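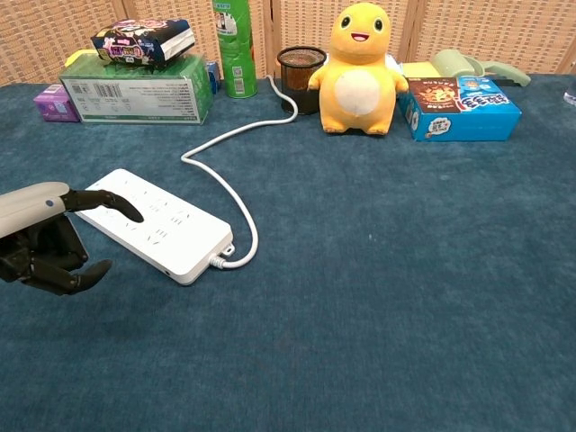
Rankin Household Library: Progress Report to the Trandex Community Fund
April 2024
Prepared by Jessie Cairns, project lead

Where we are

We're very happy to be writing this one! The lending library in Zeltville has had its best stretch since your grant came through, and most of what we promised in the application is now either done or well under way. The shelves in the front half are full, the sorting area at the back is working the way we hoped, and people are borrowing things we never guessed they would want.

As a reminder of what the grant covers: the fitting out of the sorting and display area, the first round of stock, safety checks on everything that plugs in, and a set of plain-language cards to go out with each item. The Etida branch is a separate line in the budget and has its own section further down.

The sorting table

The carpeted table has made a bigger difference than anything else we bought. Before March we were sorting on bare folding tables, and things slid, scratched and rolled off. The blue carpet top lets us set down glass jars, lamps and small appliances without wincing, and it's much quieter for anyone trying to talk on the phone nearby. It does collect lint, as we have all found out, so a sticky roller now lives on the windowsill.

The woven folding screen goes behind the table and separates sorting from the borrowing desk. Hamish Kerr wanted a painted partition wall and still thinks we should get one someday. For now the screen wins, as we can fold it flat when we need the whole room for a repair evening.

The routine at the table is simple. Items waiting to be carded get lined up along the back, in front of the screen, and whoever is on shift brings them forward one at a time. The front stays clear for the item being worked on. We tried working from both ends at once in the first week and ended up with two cards for the same kettle, so one at a time it is.

Power strips and extension cords

In our last call you asked how we were handling electrical items, and power strips in particular. Good question, and one that kept us busy. They turn out to be one of the things people need most for a short time: a birthday in the yard, a craft stall, a week of painting with lamps and a radio in an empty room. They're also the thing most often donated in poor condition.

Nazanin Nikzad, who is a licensed electrician, wrote our checking procedure. Every strip is laid out on the table with its cord spread loose in wide curves, never coiled, and goes through the same steps:

Look over the top face and into every outlet for cracks, scorching or anything stuck inside.
Read the printed markings and copy the rating onto the card. If the markings can't be read, the strip doesn't go out.
Check the place where the cord leaves the body. The ribbed sleeve should be whole and should not pull away when the cord is bent gently.
Run the full length of the cord through the fingers, from the body to the plug.
Check mounting tabs, if there are any, for splits around the hole.
Pass it to Nazanin for the electrical test. Nothing is lent without her initials.

The white strips are easy to check by eye, and browning around an outlet shows up right away. The black ones take longer and we now use a desk lamp for them. Strips that fail have the plug cut off and go to the recycling depot - we don't give them back to the donor unless asked.

One change from the application: we had planned to lend strips and extension cords together as a kit. Borrowers kept plugging one into the other, so we stopped. They're now listed separately, and the card says in large type that a strip goes straight into the wall. Fergus Ritchie redrew that card with a little diagram and it's lovely.

Stock and borrowing

We now have 200 items carded and ready to lend, which was the target for the end of this phase. I can't tell you how good it felt to write that last card (it was for a salad spinner). Kitchen things are the largest group, followed by cleaning equipment and small electrical goods. Packaged goods, such as unopened light bulbs and vacuum bags, are given away with the item they fit, and people really appreciate that.

The surprise favorite is the carpet cleaner, which has a waiting list. We'd like to talk with you about buying another one out of the money left in the stock line.

Returns have been good. Most things come back clean and on time, and the reminder messages Antigoni Karamanlidis set up have taken a lot of awkward phone calls off our hands. We lost 3 items in the period, all small ones, and we have replaced two of them from donations.

Etida branch

We have the keys! The room is smaller than Rankin and gets less light, but it has a step-free entrance and is next to the bus stop. Hamish has measured it for shelving and we expect to open with a short list of items, mostly kitchen and cleaning, before adding anything electrical. Nazanin can't be in both places, so all testing will stay at Rankin and tested items will travel over in the van.

The lease took longer to sign than we had planned, and the branch will open later than the date in the application. The delay has not cost us anything beyond time.

Budget

Spending is within the approved amounts on every line. The fitting-out line came in $200 under, mainly thanks to the carpet, which was an offcut that the store let us have cheaply. We'd like permission to move that amount to the card printing line, where we underestimated the lamination.

What comes next

Finish shelving at Etida and move the first crates over.
Hold two repair evenings at Rankin, one on lamps and one on sewing machines.
Write the missing cards for garden tools, which Fergus has started.
Train another person to do the first look-over of electrical items, so that Nazanin can spend her time on the tests themselves.

Please do come and visit if you are in Zeltville. The library is at its liveliest in the late afternoon, and we would love to put you to work at the table for an hour. Receipts and the full item list are attached separately.

Jessie Cairns
Rankin Household Library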